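Home | Courses | Timetable | Handouts | Contact

Household Skills, Evening Course
Handout 4: Clearing and stacking the table
Prepared by Songül Akyol, Derasar Adult Learning
Last updated: 09/03/2005

In the December classes we spoke about laying the table. Now we take the same table after the meal or after breakfast, when all the dishes must go back to the kitchen. Many students think this part needs no teaching. I was also of this opinion until I began to count my broken bowls.

1. Before you touch anything

Look first at what is on the table and divide it in your mind. There are the dishes, there is the food which is still in its jar or tub, and there are things which have a cable or a hot part, like the kettle. These three groups do not travel together. Food goes first, and the lid must be closed before you lift. A jar should be held by its glass and never by the lid, even when the lid looks well closed. The kettle goes last, and if there is still water in it you empty it at the sink.

2. The stack

The rule of the stack is simple. Same shape with same shape, and the largest at the bottom. A round bowl sits well inside another round bowl of the same family. It sits badly in a bowl which has a different curve, because then it touches only in two or three points and can turn. Metal under china is allowed, but please put it down slowly.

Small bowls should have their own stack. When you put them on top of the large ones you save one walk to the kitchen, but you cannot see any more if the lower ones are straight. If a small stack begins to lean, take it apart and build it again. Do not push it from the side.
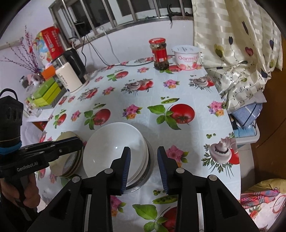

Azra Vasić does not agree with me about the large bowl. She would always leave it until the end and use it to carry the spoons, and in her opinion a big bowl on a stack makes the whole stack too high for a person with short arms. I accept this for the arms. For the spoons I still prefer a tray.

On the height we made a small test in class with the kitchen scale. One of our large bowls weighs 648 grams. Four of them are already more than two and a half kilos, and this is enough for one walk. Remember also that you must see the floor over the top bowl.

3. The tablecloth

With a shiny, wipeable cloth you must be more careful than with cotton. Dishes slide on it easily, especially when there is a drop of oil or tea below them. Lift the stack straight up and don't pull it to you. Wipe from the far side to the near side and catch the crumbs in your hand. On a cloth with a large pattern, such as tomatoes or flowers, small stains hide very well, so pass your palm over the surface after wiping. You will feel what you did not see.

4. Homework

Clear your own table on two evenings and write down how many walks you needed. Bring the paper to Dilek Yazıcı before the next class. Students who missed Handout 3 can ask her for a copy, room 11.

Contact: Derasar Adult Learning, course office, room 11 | © Derasar | Back to top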